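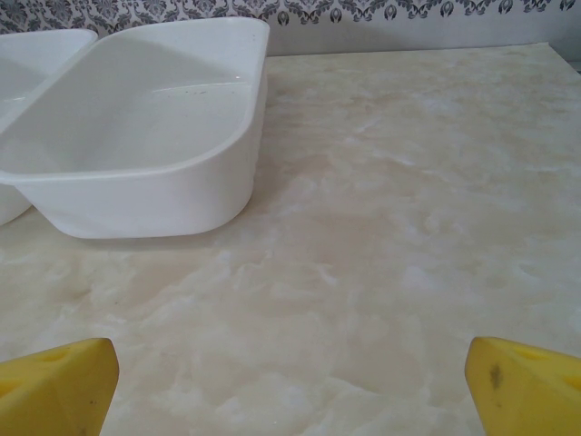

Wrist view during hand guiding: fingers open, white tray ahead on the tabletop.

Skerkine Hand Teaching Kit
by Zenevus

With the Skerkine kit you show the arm a task in the same way you would show it to a new colleague. You hold the handle, move the gripper through the work, and press the button when the demonstration is complete. The wrist camera records together with the arm position and the finger opening, so each demonstration is saved as one file.

If you prefer to stay at a distance, the same kit works by remote control. The operator sees the wrist view on the screen and moves the arm with the hand controller. Both methods write the same file format, and you may mix them in one task.

What is in the box
Teaching handle with record button
Wrist camera with bracket
Hand controller for remote work
Pair of yellow fingers, wide opening
Cable, 5 m
Fonlow recording software, license for 5 workstations

Storage: 2,000 demonstrations on the internal drive
Longest single demonstration: 300 seconds

Advice for good demonstrations
Begin with the fingers fully open and the object in the camera view. Move slowly near rims and rounded edges. White plastic on a light or patterned table is a difficult case — please record it in more than one light, and change the position of the tray between demonstrations. When two trays stand close together, decide before you start which one you will take, and keep the same choice for the whole set.

A failed grasp can be deleted from the handle with one long press. Small marks on the fingers do not disturb the recording, but clean the camera glass with a dry cloth.

Ordering
The kit is sold through De Smet. Delivery of the next series starts in June. For questions about mounting on an older arm, write to Nathalie Dijkstra in our support team and mention the model of your wrist flange.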